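### 4.2 What the camera makers' sales looked like from the shop floor

I'd expected the shop figures to follow the makers' own forecasts, and they didn't, at least not for long. We had 172 dealers on our books in June, and 88 of them sent back enough for me to use. Most sell Brito and Stokley bodies side by side, so you get a fair fight.
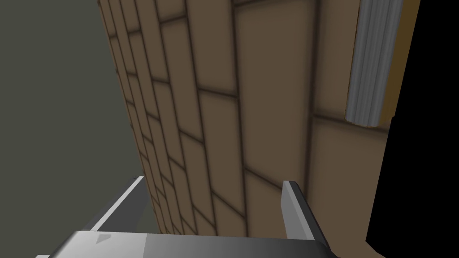 Brito's trouble is at the cheap end. People who once bought a starter kit now stick with their phone, and the dealers I spoke to have stopped ordering anything under 500 euros - they just can't shift it.

Stokley gave up on that end early and put its money into lenses instead. I thought that was daft at the time (I said so in print, sadly).
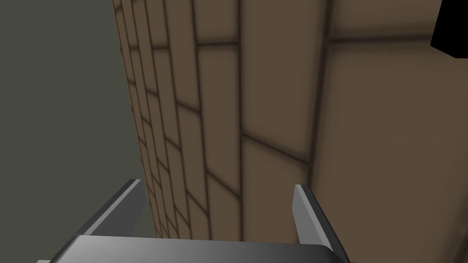 The lens buyers do come back, though, and they come back to the same shop. In Oltska, repeat customers made up 50 per cent of Stokley sales, and Grerumero wasn't far behind.

**Figure 4.** Views from the simulated setting.

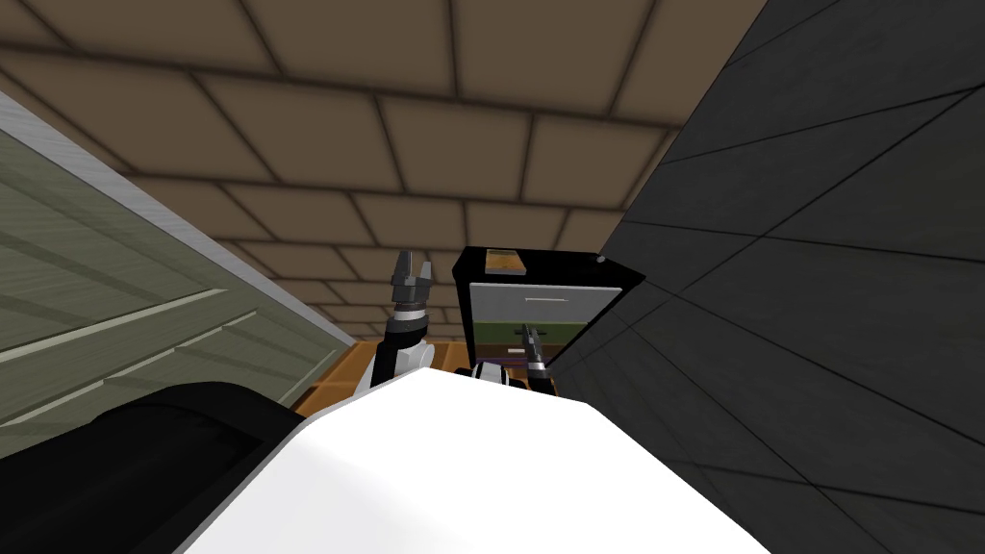 ### 4.3 Second-hand stock

Used bodies muddy all of this. A dealer who takes an old Brito in part exchange may book it as a sale, a return or nothing at all, and I've had to leave those rows out.

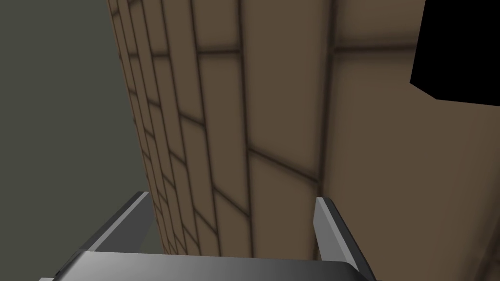
One dealer in Oltska told me that used gear pays the rent and new gear fills the window, and that the makers' reports miss the first part completely. I've kept the two apart in the tables that follow.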